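What Happens to Old Tires?

A car tire does not last forever. After years of rolling over roads, the grooves in the rubber wear down and the tire can no longer grip well. Then it has to come off the car.

Old tires can't go in the trash at home. They are bulky, they trap air, and if they catch fire they are very hard to put out. In many places the garage takes them and sends them to a recycling plant. The plant at Stellby gets 174 truckloads a year.

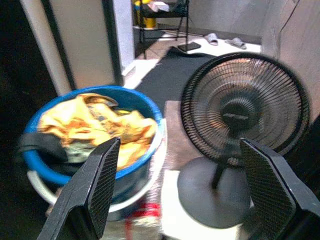 At the plant, workers first check each tire. A tire that is still in good shape may get a new layer of rubber on the outside and go back on the road. The rest go into a shredder, which cuts them into chips as big as your hand. Tires have steel wire inside, so big magnets pull the wire out and it is melted down to make new steel. The chips are ground again until they are small crumbs. One tire gives enough crumbs to fill a round plastic basin like the blue one a few times over.

Rubber crumbs have lots of uses:

Soft ground under swings and slides
Running tracks
Mats for barns and gyms
Some kinds of road surface

The playground at Irnard has a floor made from 1277 old tires. It is springy, so a fall hurts less - but it can still hurt!

Words to know

Shredder: a machine that cuts things into small pieces.
Crumb rubber: old tires ground up into tiny bits.
Retread: an old tire with a new outer layer.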